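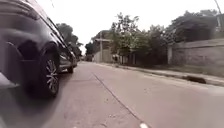 A dark gray car passes close by on an asphalt road.

The Noise Under the Wheels

Ask people what makes a busy road loud and most will say engines. For trucks pulling away from a light, that is a fair answer. For passenger cars at a steady speed, it stopped being true long ago. Above the pace of a slow side street, the larger share of the sound comes from the contact between tire and pavement, and an electric car at highway speed is not much quieter to a person on the sidewalk than a gasoline one.

Road engineers have known this for decades. What has changed is that towns are starting to write it into their paving contracts. The town of Jaramillo resurfaced its main through road with a low-noise asphalt last April, and the results are being watched closely by neighboring districts with the same complaints and similar budgets.

"The request came in as a request for a wall," says Rigoberto Pacheco, who manages the town's street program. "Residents had seen walls along the freeway. We had driveways every few yards, so a wall was out before we got to the cost."

A noise wall works by blocking the straight path between source and listener. Each gap lets sound through, and a wall with a gap for every driveway does very little. Pavement treats the problem at the source, and it works the same for the house at the corner as for the one in the middle of the block.

How a tire makes sound

Two groups of mechanisms are involved. The first is impact. Tread blocks strike the road surface as the tire rolls, and each strike sets the tread and sidewall vibrating. This produces most of the lower-pitched sound, up to about 1,000 hertz. A coarse surface with large stones makes it worse.

The second group involves air. As a tread block meets the road, air in the grooves is squeezed out, and as the block lifts away, air rushes back in. The grooves also behave like short organ pipes while they are closed against the surface. Then there is the horn effect. The curved tire and the flat road form a widening wedge, front and back, that amplifies whatever sound is made at the narrow end.

A dense, smooth pavement reduces impact but seals the air paths. An open pavement gives the air somewhere to go and absorbs part of the sound in the wedge, but only if its top texture is fine enough to keep impact down. Mix design for quiet pavement is largely a matter of getting both at once.

The mix used in Jaramillo, sold by the contractor under the name Ullero, uses small stone with very little sand. The missing sand leaves connected voids between the stones. A polymer-modified binder holds the structure together, since there are fewer contact points between stones than in a dense mix and each one carries more load.

Habibur Nanayakkara, a materials engineer with the consulting firm Skommont, reviewed the design for the town. He is careful about what he will promise. "The number at opening day is the easy one," he says. "I would rather be judged on the number in the fourth winter."

Measuring it

Two methods are in common use. In the pass-by method, a microphone is set at a fixed distance from the lane and records vehicles one at a time as they go past, along with their speeds. It captures what a resident would hear, but it needs an open site, light wind and enough well-separated vehicles. In the close-proximity method, microphones are mounted near a test tire and towed along the road. This gives a continuous reading over the full length and will show a bad joint or a patch that was rolled too cold. It says nothing about engines or exhausts.

Skommont used both. The pass-by site was a straight section with 300 feet of clear sight line, and a control section of the old pavement was left in place nearby for comparison. Leen Karaki, who ran the field work, logged air and surface temperature with every reading. Tires are stiffer in the cold and measure louder, so readings taken in different seasons have to be corrected before they are compared.

On the new surface, the average passenger car measured 4 decibels lower than on the control. That sounds small. Decibels are logarithmic, and a drop of 3 is equal to removing half the traffic. Heavy trucks showed a smaller change, because more of their sound comes from the engine and exhaust.

Where it fails

The voids that make the pavement quiet also collect dirt. On fast roads, tires pump water through the surface in wet weather and flush part of it out. On slow streets this does not happen, and an open surface can clog in a few years. Clogged, it performs much like ordinary asphalt and costs more.

Winter is the other weak point. Salt brine drains into the voids, so crews have to apply it more often. Snowplow blades catch exposed stones, and once a few are gone the ones beside them lose support. Pavement engineers call this raveling. It tends to start at joints and at intersections, where turning tires scrub the surface.

Jaramillo avoided the second problem by stopping the quiet mix 100 feet short of each signal and using a dense mix through the intersection. The crew foreman, Apolinar Barajas, also had the two lanes paved side by side with the joint still hot, which requires two pavers and a longer closure.

The maintenance plan calls for vacuum cleaning twice a year. Pacheco has funding for the first two years of it.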